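From the Small Kitchen: play food, a green mug and a lot of sorting

May 1, 2024

Well, spring has finally reached Bumomthorpe, and with it comes the yearly turning-out of the play kitchen at the Tirnmont family room. If you have brought a little one along on a wet morning you will know the corner I mean, just past the coat pegs, where you can be served four suppers in ten minutes and be told off for not finishing any of them. It gets more use than everything else we own put together, and by the end of the winter it does rather show.

Sioned Dafis and I made a start straight after the morning session, thinking we would be done by lunch (we were not!). Everything came out of the tubs, was washed in warm soapy water and laid on towels to dry, and then we had the long and rather enjoyable job of deciding what should stay. There were 145 pieces of pretend food in all, which surprised both of us, and a good many of them were peas. Anything split, chewed through or missing its other half has gone. The rest has been sorted into tubs by meal, so that breakfast things live with breakfast things, at least until the children get at them.

Patricio Yáñez suggested that we stop tipping the whole lot out at once and set out one small meal at a time instead, with a plate, a bowl and a mug, and a few bits of food to go with them. I had my doubts, I will admit, but we tried it and the children stayed with it far longer than they ever did with the big heap. They talk more, too – who is having what, whose turn it is to cook, whether ketchup goes on fruit. Opinion on that last point is divided.
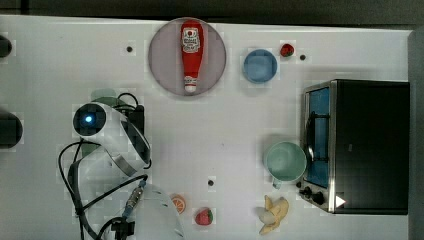

Ketchup, fruit and a mint-green mug, with the toaster oven close by.

Fruit is still the great favourite, and the peeled banana is asked for by name. Strawberries are the things that wander, being just the right size for a coat pocket, so do please have a feel in yours before the next wash. We had 9 come home that way last August, one of them from a family who had taken it all the way to the seaside and back.

We could still do with a few bits and pieces if you are clearing out at home. Small bowls and plates in plain colours would be lovely, and so would wooden spoons, clean tea towels and an egg box or two. We have plenty of cake, thank you, and really no more peas. There is a box for donations on the shelf by the door, or you can hand things to Sioned, who will be washing them all anyway.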